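Plindero Project Gallery: Remote Demonstrations on the Table Scene

Posted December 16, 2019 by Tumelo Adams

This page covers the table scene from Plindero, our simulator work on teaching manipulation tasks by remote control. An operator at the Istside lab drives the arm with a handheld controller, the simulator renders the result, and the recorder stores what the operator commanded together with what the arm did. Earlier entries on hand guiding (the operator holds the wrist of the real arm and moves it through the task) are kept on a separate page, because the logs have a different format and the two sets should not be mixed.

Control. The operator holds a trigger to engage the arm. While the trigger is held, controller motion is mapped to gripper motion. When it is released, the arm holds its last commanded pose and the operator can move the hand back to a comfortable position before engaging again. We call this clutching. Clutch events are written to the log, and the idle segments between them are removed before training. Rotation is mapped one to one. Translation is scaled down when the gripper is near the table, which slows the approach and gives a cleaner record of the last part of the motion.

Recording. Dutico, our logging tool, writes joint positions, gripper opening, controller pose and contact flags to a single file per demonstration. An episode with no commanded motion for 400 milliseconds after a release is marked as a pause. Episodes with no motion for much longer are closed automatically and have to be reviewed by hand. The cap on episode length is 2,000 control steps. An operator who reaches it is usually fighting the grasp, and the episode is dropped.

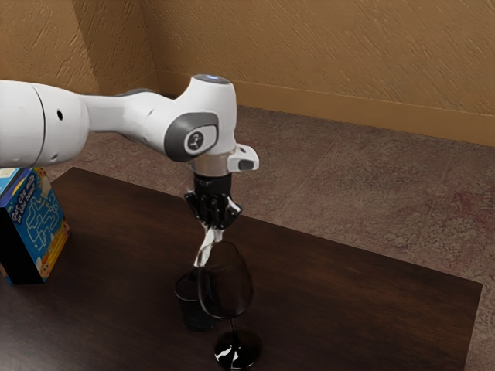 Transparent objects were added to the object list in April. In the simulator their position is known exactly, so the recorder does not care whether they can be seen, but the operator has only the rendered view to work from and has to judge depth from highlights and edges. The clear piece in the fingers is a fair test of this: it hangs at a slight tilt with its lower end just over the rim of the wine glass, and from this angle the dark bowl overlaps the tumbler behind it. Operators are told to orbit the view before committing to a descent. View changes are logged, but they are not passed to the policy.

Glassware. The dark glass material was selected after a round of trials with a fully clear one, in which operators lost the rim against the tabletop. With the smoky tint the rim and the bowl can be followed more easily, although reflections on the foot still draw the eye. Collision shapes for stemmed glasses are built from several convex parts. A single convex hull closes off the mouth of the bowl, and anything lowered into it stops at the rim as if it had hit a lid. This was our first bug report on the scene and it took longer to find than it should have.

Gripper. The parallel gripper is commanded by opening width, with a force limit applied in simulation. Elibariki Langat tuned the finger friction values against bench measurements on plain blocks. They hold reasonably well for boxes and cylinders. For thin or twisted shapes the contact patch is small, and an object can rotate between the fingers during a fast move. We have left this behavior in. Operators correct for it by regrasping or by slowing down, and those corrections are useful training data.

Background objects. Packaging and other items are placed on the table as distractors and are not part of the task. Their positions are drawn again at every reset, with a minimum clearance from the target glass so that the operator always has a usable approach. Wall and floor textures are held fixed within a session and changed between sessions.

Data kept so far. The current set holds 690 recorded demonstrations, of which 476 passed review. The common reasons for rejection were, in order:

Contact with the bowl hard enough to move the glass
Step limit reached
Object released before the gripper had stopped
Log gap longer than one control period

The first of these is under discussion. Light contact with the rim is tolerated, and the threshold was set by eye. Reviewers disagree on borderline cases, so each one is now scored twice and the scores are stored with the episode — a later user can apply a stricter cut without going back to the raw logs.

Operator notes. New operators start with the Greenberg sequence, a set of warm-up tasks on opaque blocks, and move to glassware when their clutch count per episode levels off. Most find lateral alignment easy and vertical alignment hard. A projected shadow under the gripper was tried as a depth aid. It helped, but the operators leaned on it, and their episodes with the shadow off became worse than before, so it is disabled by default. Haptic feedback is limited to a short pulse on first contact.

Next additions to this page will cover two-stage tasks, where the same operator records the pick and the placement as separate episodes. Questions about file format go to Elibariki Langat. Requests for the reviewed set should state the intended use and the version of Dutico installed — files written by the current release do not open in older ones.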